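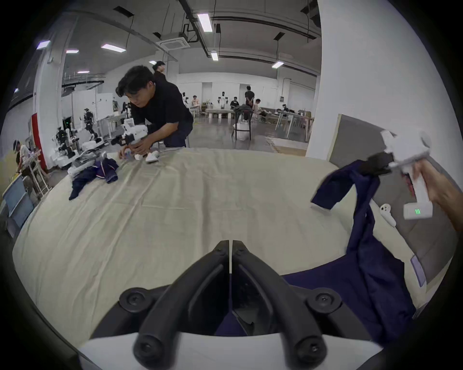
L'album est arrivé de Skosov en août, avec une lettre du notaire et la clé d'un tiroir qui n'existait plus. Mon oncle avait collectionné des timbres fiscaux pendant 30 ans sans en parler à personne. J'ai signé le reçu et porté le paquet dans la pièce du fond. Sur la table il y avait la grande toile crème, avec ses plis en travers, et un vêtement bleu marine. J'ai gardé le paquet sous le bras et je suis allé l'ouvrir dans la cuisine, où la lumière était meilleure.

Les premières pages ne valaient rien. Des timbres de quittance, tous de la même série, collés trop près les uns des autres. Vers le milieu, une page ne portait que 2 timbres, verts, oblitérés à Danen. Au crayon, dessous, mon oncle avait écrit : « ne pas vendre ensemble ».
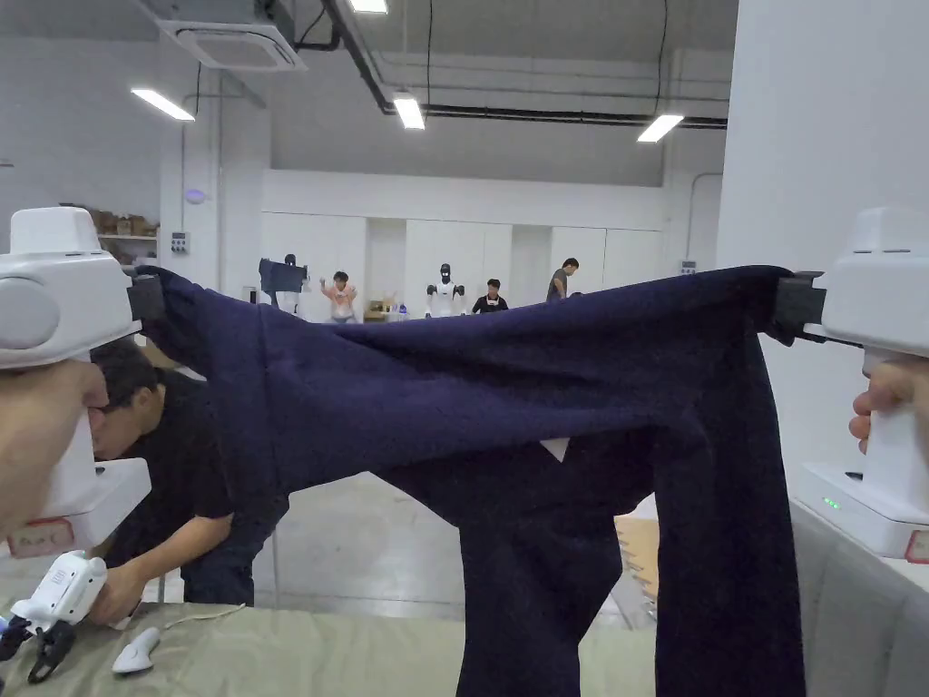
L'estimation

La maison Trultico occupait le premier étage d'une ancienne banque. L'expert a regardé la page à la loupe, puis l'a retournée, puis l'a regardée encore. Il m'a demandé qui avait écrit la note. J'ai répondu que c'était le collectionneur.

« Le premier est bon, a-t-il dit. Le second est un Jang. »

J'ai dû avoir l'air de ne pas comprendre. Il m'a expliqué que Jang était le nom d'un atelier qui avait fabriqué des faux avant la guerre, de très beaux faux, et que certains acheteurs ne cherchaient que ceux-là. 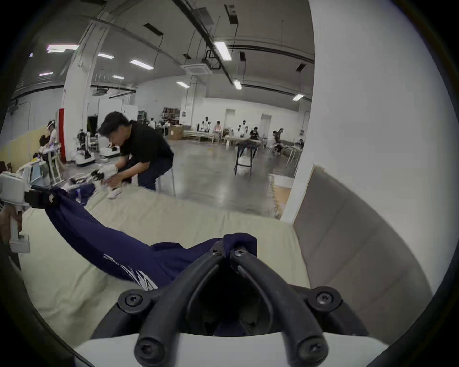

Il a proposé deux lots séparés, le bon à 100 de mise à prix, le faux sans réserve. J'ai demandé si la note au crayon devait figurer au catalogue. Il a réfléchi et il a dit que non, que cela ne regardait que la famille.

Je suis rentré à pied. Le soir, j'ai relu la lettre du notaire. Elle parlait d'un autre héritier, à Danen, qui avait refusé sa part. 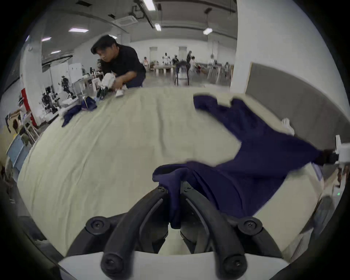 Lot 202

Le timbre authentique est parti en moins d'une minute, à la mise à prix. Pour le faux, trois personnes ont levé la main. Une femme assise au dernier rang a fini par l'emporter, à un montant que j'ai fait répéter au commis.

Elle m'attendait dans l'escalier. Elle tenait la pochette à plat contre son manteau.

« Il vous a laissé l'album, m'a-t-elle dit. Moi, j'avais refusé. »

Je lui ai parlé de la note. Elle a voulu savoir si elle était au crayon ou à l'encre. Au crayon, ai-je dit. Elle a hoché la tête et elle est descendue prendre le car de Danen, qui partait à six heures.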